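**Osulon restoration at the Braswood festival – did anyone else see it?**

**irnalow_fan** wrote:

I traveled four hours to see the restored "Osulon" at Braswood and I am still thinking about it. The festival catalog says the film is 100 minutes, but the old DVD was 7 minutes shorter, so there is new material in the second half. The scene at the ferry is now much longer, and the sister's silence finally makes sense to me.

Is there somebody who knows where the additional footage was found?

**reel_and_rye** wrote:

I was at the same screening. The program note said it came from a print kept by the Lytvynenko archive, in quite bad condition.

I do not agree about the ferry. In the short version we did not know if she had seen the letter, and this was the best thing in the film. Now the camera stays on her so long that there is no doubt left. For me it is a weaker film with a more beautiful picture.

I plan to watch the DVD again tonight and compare. The drink is already on the table.

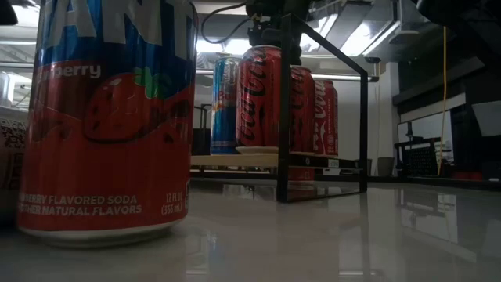
*Strawberry, for the long version*

**mkv_hollow** wrote:

> In the short version we did not know if she had seen the letter

But we did know. She folds the tablecloth in the kitchen two scenes before, and her hand stops. It is in both versions. I think people remember the DVD as more mysterious because the subtitles were so poor.

What disturbed me is the color. The night scenes are now very blue – I saw a 35mm print years ago and I remember them almost brown. Of course, memory is not a proof.

**irnalow_fan** wrote:

About the blue I must agree, it was too cold in the harbor scenes. The faces looked fine to me.

@reel_and_rye, please write what you find. I am curious if the music begins at the same moment.

**reel_and_rye** wrote:

I watched it. The music begins later in the restoration, after she has already turned from the window. On the DVD it begins while she is still looking. So I take back a little of what I said: the new ferry scene explains too much, but the window scene explains less than before.

And mkv_hollow is right about the tablecloth. I had forgotten it completely.

The table in the second half of the evening:
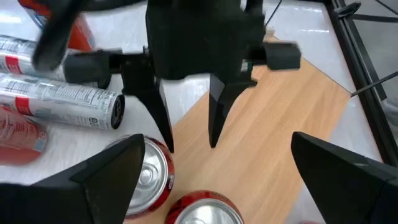
## Page 2

**saltprint** wrote:

Sorry to arrive with a practical question. Will it be shown again? I could not get a ticket at Braswood.

**mkv_hollow** wrote:

The Irnalow cinema has it in the October program, one screening only. They have a small hall, so book early. I will go again, mostly to look at the blue.

**saltprint** wrote:

Thank you, I have booked. I never saw the DVD, so the long ferry will be the only ferry I know.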